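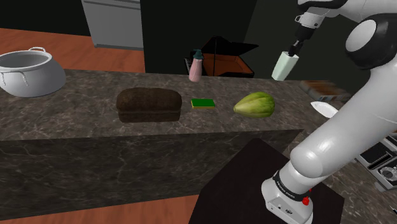

I've been a member of the Renmont public library for 17 years, and I think it should bring back late fees. I know, I know. I can already hear my sister groaning from two states over.

When the library dropped fines a few years back, I cheered along with everybody else. Fines keep poor families away, they cost money to collect, and they make the desk staff feel like parking cops. All of that was true and I still believe most of it. But I've had a hold on the same Sombatkul cookbook since July, and I'm starting to have feelings about it.

The app says there are 11 people ahead of me. It said 11 last month too. Somewhere in this town that book is sitting on a kitchen counter next to the bread, and whoever has it is not a bad person. They're just busy, and nothing is tapping them on the shoulder. I know this because I've been that person! I once kept a biography for most of a winter, renewed it until the system wouldn't let me, and then simply stopped opening the emails. If you'd charged me a quarter a day I would have walked it back by the weekend.

My friend Iñaki Campos thinks I'm being a crank. He has three kids and at any given moment they have 52 picture books checked out between them, most of them under beds. Under the old rules he used to owe so much that he sent the kids in with their own cards while he waited in the car (he swears this is not an exaggeration). Now he goes in with them on Saturday mornings and they stay for an hour. That's a good thing, and I don't have a clever answer to it.

So let me bend a little. Leave the kids' books alone. No fines on picture books, ever, even the ones that come back sticky. Schoolbooks too. What I want is a small fee on one kind of thing only, the stuff with a waiting list. If somebody else is in line for it and you're a week over, you pay a bit. Cap it low, say the price of a sandwich at Troso, and let people work it off or have it waived by asking. No letters, no blocked cards.

Over in Luneck they do something milder, where the overdue notice tells you how many neighbors are waiting. I love that idea. I'm a sucker for guilt and I'd happily try it first. But my guess is you'd get a good month out of it, and then folks would learn to skip that email like all the others.

What bugs me most is how the argument always goes — fines are cruel, no fines is kind, done. Waiting has a cost as well. It lands on the woman of 82 in my building who reads large print mysteries faster than the library can get them back, and who can't just order a new one every time she runs out. She's been third in line for the same one for ages.

Anyway, the library board takes comments at the front desk, on little yellow cards. I filled mine out on both sides. And if you have the Sombatkul, the book drop is open all night.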